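2022-08-14

OK so people keep asking what I do all day now that I'm at Vollcombe, and the short version is: I show robots how to do chores. With my hands. For money!! Thread, I guess.

**2/** There are two ways we do it. One is kinesthetic, where you grab the arm itself and drag it through the motion like you're teaching a toddler to wave. The other is teleop, where you hold a pair of leader handles and the arms copy you. I'm on teleop most days.

**3/** Dragging is great for simple stuff (open a drawer, push a button). But try dragging two arms at once. You've only got the two hands and you end up hugging the thing. Aled Gough still swears by it and he is wrong, hi Aled.

**4/** Current project is called Nidholm and it's all soft stuff. Cloth, pouches, bags, anything that flops. Target is 300 good demos per task. GOOD ones. My first day I did 10 and we kept two lol

**5/** What makes a demo bad? Mostly dithering. If I hover over a thing for four seconds making up my mind, the policy learns to hover. I've seen a trained one just hang there over a sock like it was reading the news.

**6/** So now I talk myself through it before I hit record. Left hand pins, right hand pulls, let go, back off. Then I do it at one steady speed, no heroics. If I fumble, I fix it the way I'd want the robot to fix it, and that one can stay in.

**7/** Someone in replies asked if you can feel anything through the handles. Ours, nope! Trernov makes a set with force feedback and I got to try it once at Harries and I've been sulking ever since. Without it you go by eye, and you squeeze way too hard for the first week.

**8/** Tool roll week, both grippers down at the fabric. The black cloth with the orange edge is my whole personality now 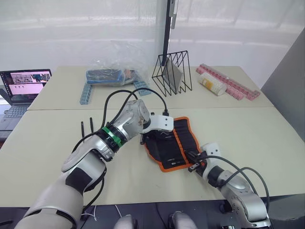
**9/** How many demos does it take before the robot can do a task without you? For our folding tasks we start seeing decent tries at 100, but it only gets dependable once we've mixed in lots of different starting positions.

**10/** Which is why I mess up the setup between takes. Turn the cloth a bit, shove it left, leave a wrinkle in. If every take starts the same way, the robot learns one spot on one table and falls apart when you nudge it.

**11/** The whole library is supposed to hit 2,000 by December across all the tasks. My shoulders have opinions about this. Get a chair with armrests you can drop out of the way, trust me on that one.

**12/** Gotta go, my slot's up. Ask me stuff and I'll answer tonight (not about the sock)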